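Subject: Re: [pantry-share] Baskets for the snack shelf
From: Mariann Katona

Hi all,

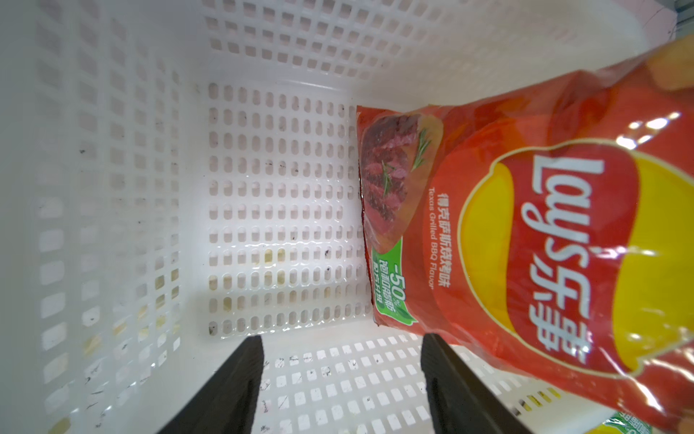 I went through the snack shelf last night and have a few answers for Clémence, whose message I've left in below.

> On the baskets: can we please settle which ones we're keeping? I found 6 different kinds in the hall closet, and half of them don't fit the shelf. Also, do chips go in with the cookies or by themselves? Last month somebody put cans on top of the chips and we ended up with a bag of crumbs.
>
> And are the white ones clean enough to use?
>
> Clémence Chevalier

Keep the white plastic ones with the holes in the sides and bottom. You can see what's in them without pulling them out, and crumbs fall through. They do need a wash. The one I've been using has dark specks and scuffs on the walls and on the floor of it, and I'd guess the others are no better. Dish soap and an old toothbrush for the holes, then let them drain upside down. Anselmo has offered to take 4 of them home and do them in his tub.

Chips go by themselves. A big bag like the red Lay's one (the grilled beef kind, with the Chinese label) goes in on a slant with the bottom end down, and it can stick out over the rim. Don't push it flat. If you have two big bags, use a second basket. No cans, no jars, nothing on top.

For bags with labels most of us can't read, please put a strip of masking tape on the back with the flavor and the date. Fabrice asked about this in March and we never did it. Several families need to know if there's meat or dairy in something, and a picture on the front doesn't settle that — if you can't read the ingredients, write "ask" on the tape and Séverine will look it up.

The shelf itself is 90 cm wide, so measure before you bring in anything new. The wire baskets from Merham are too deep and I've set them by the door. Take them if you want them. Whatever is left goes to the thrift store.

I still need somebody to cover the 4:00 shelf check while I'm away. It takes 25 minutes if the baskets are in order. Write to me off list.

Mariann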